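Ticket 3061
Product: Grondeo rimmed plates, blue and red
Category: Cleaning and care / Parts
Status: Waiting on customer

Original message

Hi there! I've got a plate question, and then sort of a tray question, and I'm putting them in one ticket so I don't clog up your inbox. I bought the blue plate and the red plate from you in January, the ones with the plastic rims, and I love them. The colors make me happy every time I open the cupboard. But both of them have started holding water inside the rim, and I can't work out where it's getting in.

What happens is I wash them, dry them with a towel, put them away, and by the next morning there's a little puddle on the shelf. Not a lot, maybe a teaspoon, but enough to leave a ring on the shelf paper (second sheet I've ruined!). If I pick a plate up and tip it, I can hear something move along inside the lip. The red one is worse than the blue one.

Both of them have a spot on the rim where there's a small seam, and my guess is that's the way in. Is it meant to be there? Did I get a bad pair? 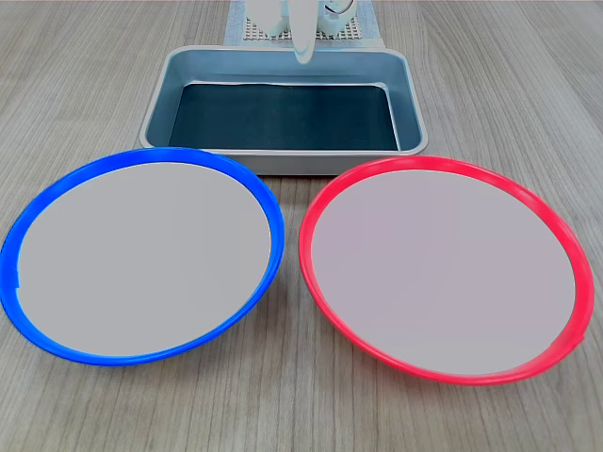
I should say that I don't own a dishwasher, so it's all hand washing, with ordinary dish soap and a soft sponge. I did leave them to soak overnight once, after a baked bean situation, and I have a feeling you're going to tell me that was the mistake.

The other thing is the little metal tray. I got that from Gwilliam, not from you, so feel free to ignore this part, but I use them all together for snacks and they live on the same shelf. Would it hurt the rims to have the tray sitting on top of the plates? It's got rounded corners but it's still metal.

Reply from Grondeo Support, 10:40 a.m.

Thanks for the details. A short soak is fine, but overnight is too long for this style. Please try drying each plate upright with the seam at the bottom for 6 hours, then tip it and listen. Let us know what you hear. Please keep metal items off the plates in storage.

Update from customer

OK, I did the upright thing! I used the Talico rack, the tall one, and set both plates in it with the seams facing down and a folded paper towel under each one. I went off and did my grocery run and some laundry and left them alone for the full 6 hours.

Blue plate: paper towel damp in one spot, right under the seam. Tipped it afterward, no sound at all. Wonderful.

Red plate: paper towel pretty wet, and still a tiny trickle when I tipped it. I gave it a second round overnight and this morning it was quiet too.

So I think we've found the way out, at least, and I'm guessing it's the way in as well. What I'd like to know now is how to store them. I've always stacked them flat because I have one narrow shelf and a whole lot of mugs. Could the stacking be holding the water in? Or pressing on the bottom rim and opening up the seam? I usually put blue over red, so red gets the weight, and red is the one with the problem. Could be a coincidence, but it bugs me.

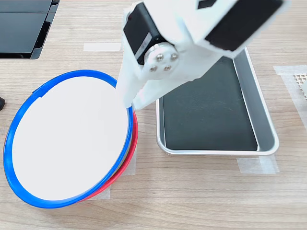

Jasia chimed in under my post on the Grondeo owners' page to say that stacking never did hers any harm, as long as they went away bone dry, and that the shelf puddles stopped once she gave up soaking altogether. She also said to run a cotton swab along the seam before putting them away, because soap builds up in there and keeps it from draining.

So I tried the swab. Oh boy. There was a good bit of old soap in the red one! I did the blue one too and got hardly anything. I rinsed both under the faucet, skipped the sink full of water completely, and stood them up to dry again.

Second update from customer

Four days in and no puddles. I'm still stacking them, and blue still goes on top, and I've put a piece of felt between them. The tray has moved to its own spot beside the plates, where it should have been from the start. I gave it a good wipe while I was at it, corners and all. 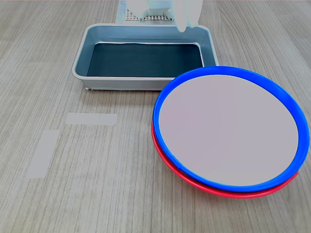 Metal tray, empty, on the table.

One last question before you close this. If the seam on the red plate does get worse, can I buy a single red plate, or are they only sold as a pair? I'd hate to end up with two blues.

Reply from Grondeo Support, 2:15 p.m.

Glad the shelf is dry. Single plates are available in both colors. Please don't use glue or sealant on the seam, as that can trap water inside. We'll leave the ticket open for now, so just reply if the red plate starts holding water again.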